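# The Hand Is the Cheap Part

When Dineo Shezi put in her first request for a robot, she asked for one number. The finance office at Bramwell, a packing and returns business with three sites, wanted a purchase price, so she gave them one. It covered the arm, the hand and delivery. It was approved in April and spent by summer, and she was back asking for more before the machine had handled a single customer order.

"I budgeted for an object," she says. "I should have budgeted for a year of work."

Her second plan is the one other small companies now ask to see. It fits on 2 pages. The robot takes up four lines. Most of the rest is time: staff hours for setup, hours for testing, hours for the person who stands next to it and puts things back where they were.

Returns are a hard job to automate. A warehouse that ships one product can buy a simple gripper and be done. Bramwell's returns desk gets whatever people send back, which means boxes with open flaps, bottles that roll, flat bags, and small fragile things with no packaging. Shezi's team tried suction first. It did well on cartons and poorly on nearly everything else, so the second plan paid for a hand with jointed fingers.

Fingers bring their own costs. There are more parts to wear out, and the service contract is longer. Ronivlow, the supplier Bramwell chose, quotes spare fingertips separately from the hand, and Shezi missed that the first time.
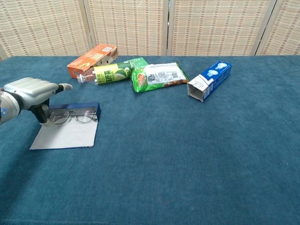

She now sets aside money for 700 hours of testing before any machine goes near the returns desk. Chae-won Jeon, who runs the trials, built the schedule around the items themselves. Her current list has 151 of them, sorted by how much trouble they cause. Eyeglasses are near the top. Thin wire temples are easy to bend, and a lens scratched in testing is a lens that has to be replaced, so the list has its own small budget for breakage.

"Buy the groceries out of the project, too," Jeon says. "People forget that. We go through a lot of snack bags."

She also suggests renting before buying. Vinunport, a leasing firm, offered Bramwell a 60-day term on a comparable hand, with the fee taken off the price if the company kept it. Bramwell said no and bought from Ronivlow. Jeon still thinks that was a mistake – a lease would have shown them the spare parts problem before they owned it.

Software is the line that moves most. Bramwell pays yearly for Jurkora, the program that plans the hand's grasps, and the fee depends on how many stations are running. One station is affordable. Shezi's figures for six stations made the finance office ask whether people would be cheaper, and for two of the three sites the answer was yes. Those sites are staying as they are.

The third will get two stations next year if the trials hold up. Shezi has asked for the money in stages, with a date on each one when the company can stop without paying a penalty. Ronivlow agreed to this after some back and forth. The first of those dates falls before the holiday returns come in, and she would like to move it.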